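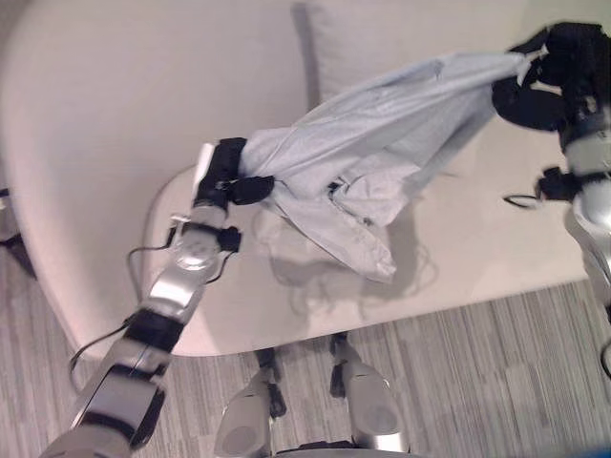 Figure 3.1 A pale blue-gray garment over the seat of a cream armchair.

Chapter 3: The Chair, the Stand and the Shirt You Wore Once

I have to start with a confession about my own bedroom. For most of my twenties I owned a very nice reading chair and never read in it, since you couldn't get to the seat! It held shirts. Some had been worn for an hour, some for a day, and a few had been there so long I'd forgotten buying them (my sister used to call it the second closet).

In Chapter 2 we sorted clothes into clean and dirty and felt pretty good about ourselves. Now comes the awkward pile in the middle. A shirt you wore to dinner doesn't need washing yet, but you don't want it back in the drawer either, so it lands on the nearest soft thing. I'm going to call this stuff "resting laundry," a term I picked up from Wilson Arboleda when we were both teaching the evening class in Clunthorpe. He used to walk in, drop his jacket on the front chair and start the lesson from there.

Pick up one piece of your own resting laundry before you read on. Hold it by two ends and let the middle hang. Does it twist? Are there creases already? Good, keep it handy, we'll need it for Exercise 3.
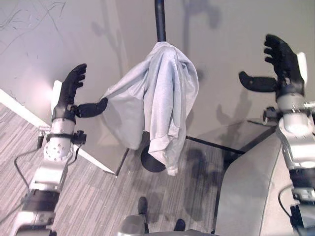

Yordanov College | Department of Home and Family Studies

A coat stand takes up hardly any floor, and I love mine, but it has its own bad habits. Drape a shirt over the top of the pole and it bunches up, with the folds hanging down both sides, sometimes nearly to the carpet. By morning you may have a little peak poked into the fabric right between the shoulders. I've gone to work with that peak! A shirt does much better on a hanger, even if the hanger then goes on the stand.

We'll spend the first half of this chapter on where resting laundry should go and how long it can stay there (my limit is 3 days, yours may differ). The second half is all folding, and you'll want a flat surface and some patience for that.

Key words: resting laundry, drape, hem, bunching

Related chapters
Sorting Before You Wash
Closets, Drawers and Shelves
Caring for Upholstery

Home | Contents | Previous | Next

Copyright Stuseo Press | Contact | Back to top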